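Chapter 4
Sorting: Why Everything Needs a Place, and Who Pays for It

A category is a promise made by someone who will not be there when you go looking.

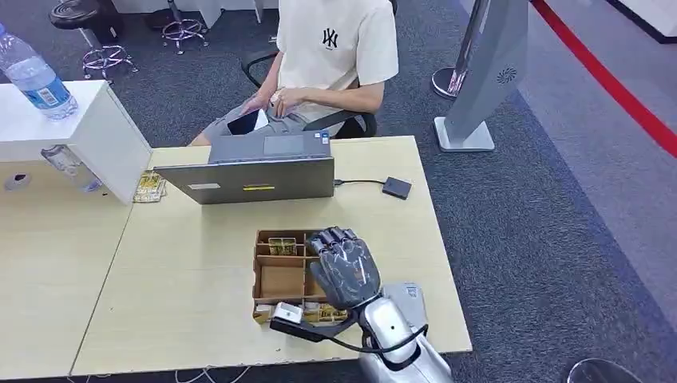
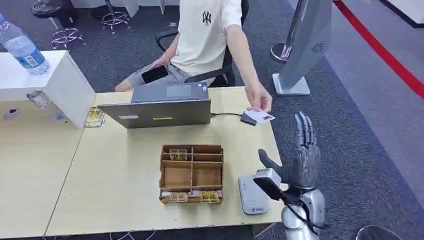 Consider the town library of Ledirstead, which opened with 800 books and a shelving plan meant to last forever. It lasted until September. The plan had one shelf for "Nature" and one for "Food," and a donated guide to edible mushrooms spent the whole summer traveling between them. Each librarian was sure the other had lost her mind.

In this chapter we look at how groups of people decide what goes with what. We begin with small systems, such as kitchen drawers and spice racks, and work up to the Gralenitz land register, which sorted 858 farms by the owner's first name and was much admired by anyone called Aaron.

Two terms will follow us around. A Barna split divides one crowded category into two. An Ofori merge does the reverse, usually a year later and at greater cost. You will meet both in Section 4.2, along with a hardware store that kept nearly 80 kinds of screw in a bin marked "Other."

Before reading on, open the messiest drawer in your home and write down the rule it follows. There is one. If you get stuck, turn to page 205, where students from earlier years have been stuck ahead of you.

4.1 The Drawer Problem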